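Progress report to the Rurel Fund: Safe practice for hand-held grippers in household tasks
Prepared by Melati Krishnan, Graltthorpe
5 May 2019

## Purpose of this report

This report covers the second stage of the grant. The Fund asked us to write a plain set of working rules for people who use hand-held grippers in ordinary homes, to try the rules in practice, and to report on where they needed changing. The first draft was sent to the Fund in February. The present version replaces it.

## Work completed

The rules now run to 2 parts. Part A deals with the operator and the household, and Part B with the handling of objects. Gilang Lubis led the drafting of Part A and Hafiz Ismail that of Part B. Both were checked against the Lau site procedures, which remain in force wherever the two overlap.

Operators have logged 2,198 handling attempts under the draft rules. Of these, 200 were reviewed in full by Herman Menon, who had no role in the drafting. His main finding was that operators understood the rules on objects well but read the rules on stopping in different ways. Section A4 has been rewritten as a result and now reads:

> The operator shall stop when any person other than the operator reaches into the working area, and shall not resume until that person has stepped back and said so.

## Changes to Part B

- **B2, soft produce.** Jaws are to be opened fully before the approach and closed slowly. Bruised or split fruit is recorded and set aside.
- **B3, stems.** Fruit may be lifted by the stem only where the task sheet allows it.
- **B5, two grippers.** Each gripper keeps to its own side of the plate unless the task sheet names a handover.
- **B7, pads.** Finger pads are wiped between food tasks and replaced when the surface is worn.

Rule B6, on glassware, has been held over. The wording offered by Pralter was too general for our purposes and Kheri Owino is preparing another.

## Spending

Printing and operator training came to around $900, which is within the amount approved for this stage. No transfer between budget lines is requested.

## Fruit handling under B2, B3 and B5

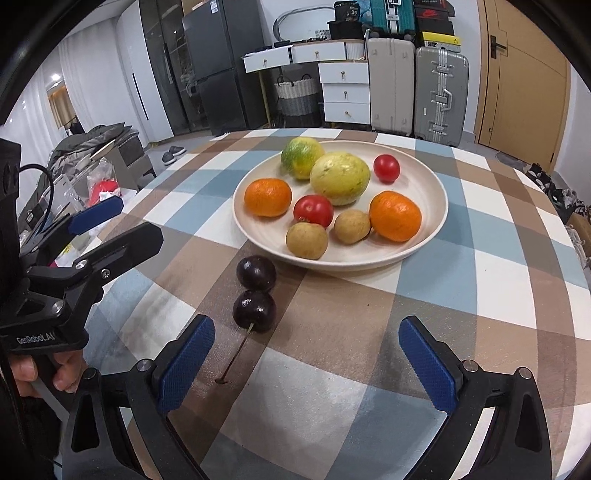
**Who decides that a rule may be set aside during a session?**
The session lead decides, and must write down the rule, the time and the grounds before work continues. Part B rules may be set aside in this way. Part A rules may not.

## Next stage

The glassware rule will be tried once the new wording is agreed. We also intend to shorten the operator checklist, which several operators found hard to follow while holding equipment. We ask the Fund to confirm by return whether the revised A4 may be issued to all sites ahead of the full document.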